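Kesine : corpus de témoignages de guérison et de délivrance, version française

Fiche du jeu de données, rédigée par Vittoria Cirillo, relue par Maarja Ots (qui a retiré onze adjectifs et en réclame encore)
Dernière mise à jour : 22 juin 2021

Présentation

Kesine rassemble 2 000 témoignages parus dans des bulletins paroissiaux, des feuilles de prière et des revues de petites assemblées. On y guérit de la boisson, du tabac, de la rancune, des dettes de jeu et, dans un cas que je recommande à tout le monde, de la manie de corriger le pasteur pendant le sermon. Les textes sont transcrits tels qu'ils ont été imprimés, coquilles comprises. Quand l'auteur écrit « j'étais enchainé à la bouteille », l'accent circonflexe manque et continuera de manquer.

Le corpus s'adresse à ceux qui étudient la langue religieuse ordinaire : figures bibliques, récits de conversion, vocabulaire de l'esclavage et de la liberté. Il ne permet pas de savoir si la prière guérit. On nous l'a demandé par courrier, dans les deux sens, et sur un ton assez semblable.

Contenu de l'archive

temoignages.tsv : un témoignage par ligne, avec identifiant, texte et type de publication
figures.tsv : les personnages bibliques cités, rattachés aux témoignages
themes.tsv : les thèmes attribués par les annotateurs
guide.txt : les consignes d'annotation, dont la section 4, trop longue, je sais
illustrations/ : les images de cette page 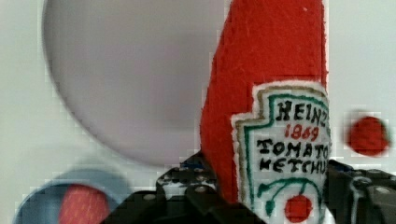 Fig. 1. Bouteille de ketchup en feutre rouge, étiquette brodée « HEINZ », « 1869 ».

Provenance

L'essentiel vient du fonds Varngate, légué en cartons que personne n'avait ouverts depuis leur fermeture, à en juger par le ruban adhésif. Le reste a été prêté par la bibliothèque Vitale, qui a exigé un reçu pour chaque feuillet et les a tous obtenus. La numérisation s'est faite en novembre, dans une pièce où le chauffage relevait lui aussi de la foi.

Les textes ont été océrisés avec Binero, notre chaîne maison, puis corrigés à la main par Wahyudi Sitompul. Binero lit très bien les psaumes et très mal les italiques. Il a longtemps transformé « le Seigneur » en « le Seigneux », et il reste peut-être quelques Seigneux dans la nature. Merci de les signaler avec l'identifiant de la ligne.

Annotation

Chaque témoignage porte un thème principal et, s'il le faut, un thème secondaire. Les étiquettes possibles sont : dépendance, maladie, deuil, colère, argent, doute, peur, famille, travail, autre. Cela fait 10 étiquettes, dont « autre », qui a rendu à elle seule plus de services que certaines théologies.

Talha Jatoi et Ilaria Gentile ont annoté séparément, puis comparé. Les désaccords portent surtout sur la frontière entre « doute » et « peur ». Talha tient que le doute se reconnaît au point d'interrogation. Ilaria tient que Talha n'a jamais eu peur. Les lignes restées sans accord ont la valeur 1 dans la colonne litige, et nous avons conservé les deux lectures.

Pour les figures bibliques, nous ne retenons que les noms écrits dans le texte. Un auteur qui « sort d'Égypte » sans nommer Moïse ne reçoit pas Moïse. La règle est sévère, elle nous a valu des soupirs, mais la version précédente du guide trouvait Jonas partout où quelqu'un prenait le bateau. 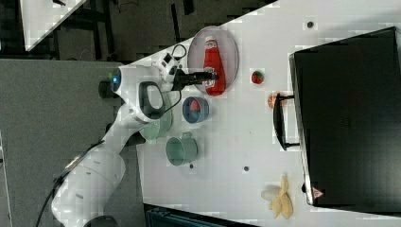 Les chiffres symboliques posent un problème à part. Le nombre 40 revient sans cesse : 40 jours sans alcool, 40 nuits d'insomnie, 40 francs retrouvés dans un manteau. Nous n'avons pas cherché à démêler le comptage de la citation. La colonne nombre_biblique indique seulement que le chiffre figure dans le texte, et chacun en tirera l'exégèse qu'il mérite.

Données personnelles

Les noms de personnes et de lieux sont remplacés par des codes. Les prénoms bibliques ont compliqué l'affaire : il a fallu décider, ligne à ligne, si Pierre était l'apôtre ou le beau-frère. En cas d'hésitation, c'est le beau-frère, et il est masqué. Toute personne qui se reconnaît malgré cela peut demander le retrait de son texte, sans avoir à se justifier ni à témoigner une seconde fois.

Limites connues

Les témoignages publiés finissent bien, les autres n'étant pas envoyés à l'imprimeur. Tout modèle entraîné sur Kesine croira donc que les choses s'arrangent vers le troisième paragraphe.

Les rédacteurs des bulletins ont beaucoup récrit. Plusieurs auteurs censés ne pas se connaître partagent la même tournure, « un poids me quitta », avec le même passé simple. Les doublons stricts ont été supprimés. Les quasi-doublons sont restés, avec un renvoi dans la colonne voir_aussi.

Les dates des feuillets sont rarement indiquées. « Dimanche dernier » n'est pas une date, malgré sa fréquence.

Usages

Bienvenus : lexicologie, histoire des pratiques, étude du récit à la première personne, enseignement. À éviter : la génération automatique de témoignages destinés à de vrais bulletins. On nous a soumis le projet avec enthousiasme et nous avons répondu avec moins d'enthousiasme.

Pour citer

Cirillo V., Jatoi T., Gentile I., Sitompul W., Ots M., Kesine, corpus de témoignages religieux en français, fonds Varngate et bibliothèque Vitale.

Corrections

Une correction par message, avec l'identifiant et la colonne concernée. Les erreurs de thème vont à Ilaria, les erreurs de lecture à Wahyudi. Les versets entiers envoyés sans commentaire arrivent chez moi, et je les classe.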